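Desel Workshop – Open Day Walk-Round Checklist, With Comments
Hand-held gripper table and visitor area
Filled in by: Zoi Manolakis
Read over by: Manolis Antoniadis
Day: Friday, doors open to the public at 10

Marks used: OK, OK with a comment, Fix before opening, Fix later

A word before the list. I did this walk-round twice, once before the doors opened and again while the first group was trying the grippers, so some comments come from an empty room and some from a very cheerful one. I've written more than the boxes really allow, as usual, and I hope whoever runs the next open day will forgive me and find some of it useful.

1. ENTRANCE AND FLOOR

1.1 Door opens fully and stays open – OK
The wedge from the Watar visit is still the best one we have. Please put it back on its hook.

1.2 Walkway clear from door to gripper table – OK with a comment
Two coats had landed on the spare chair by lunchtime, and the chair had drifted out into the walkway with them. I moved it back and asked for the coat rack to be brought down from upstairs.

1.3 Floor leads taped down – Fix before opening (done)
One strip near the wall had lifted at the corner. Manolis put down fresh tape and walked over it in three different pairs of shoes, bless him.

1.4 Room limit posted – OK
The sign says 20 and it's at eye level. We held people at the door for a few minutes after the morning talk and everyone was very patient.

2. GRIPPER TABLE

2.1 Tabletop clean, no splinters or sticky spots – OK
Wiped down before the doors opened. I ran my hand along the front edge, where the children lean.

2.2 Nothing on the table that isn't part of the demonstration – OK with a comment
One visitor put a coffee cup down beside the basket. He was lovely about moving it, but let's have a small side table for drinks next time.

2.3 Basket sits flat and doesn't rock – OK
I pressed on each corner in turn. It's a good basket for this, with enough weave for people to see how a jaw behaves around something that isn't a plain block.

2.4 Finger pads in place on both sides – OK with a comment
Pads are firmly attached. There's wear on the faces and some lint, and I'd like them brushed off at the midday break. New pads are on the Venar order, item 425.

2.5 Brass inserts seated in the mounts – OK
Checked by fingertip and by eye. If one ever turns under your finger, take that gripper off the table and tell Manolis.

2.6 Jaws open and close without sticking – OK
Tried slowly and then at the speed an excited ten-year-old would use.

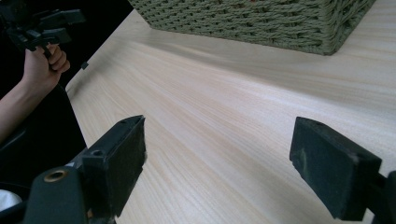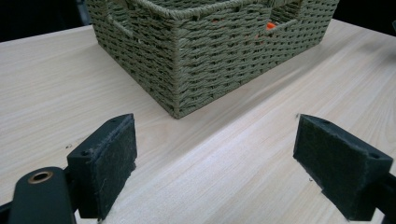 Section 2, gripper table: jaws open, green woven basket on the tabletop. The second gripper, held in a hand, is in the first picture.

2.7 Grip strength safe for small fingers – OK
I let it close on my own little finger before I let anyone else's near it. You feel a soft squeeze and that's all.

2.8 Visitors shown how to hold the handle – OK with a comment
The short talk works well, but people at the back couldn't hear it. Could we say it once more at the table, just before the handover? Manolis did this for the second group and there was far less fumbling.

3. PEOPLE AND SUPERVISION

3.1 One staff member at the table at all times – OK with a comment
We managed it, though I skipped my own lunch to do so. Next time please write the cover on the rota, with names.

3.2 Long hair tied back, loose sleeves rolled – OK
Hair ties are in the dish by the sign-in book. They went quickly!

3.3 Elbow room between people using grippers – Fix later
Fine with adults. With a family of five around one corner it got friendly, and I'd like floor marks showing where to stand.

4. POWER, FIRE AND FIRST AID

4.1 Main switch reachable and labeled – OK

4.2 Extinguisher in place and in date – OK

4.3 First aid box stocked – OK with a comment
Plenty of bandages, but the cold pack is missing. I've asked at Quaye next door if we can borrow one until ours comes.

5. CLOSING UP

5.1 Grippers wiped and back in their case – OK

5.2 Log sheet filled in – OK with a comment
The page for the afternoon was left blank, so I filled in what I could remember and put my initials by it. The next full service is due at 3,000 cycles, so those tallies do matter.

5.3 Items carried over to the September open day
Floor marks (3.3), side table for drinks (2.2), cold pack (4.3), names on the rota (3.1). Manolis has the floor marks and I have the rest.

Signed: Z. Manolakis
Read and agreed: M. Antoniadis – "and please eat lunch next time"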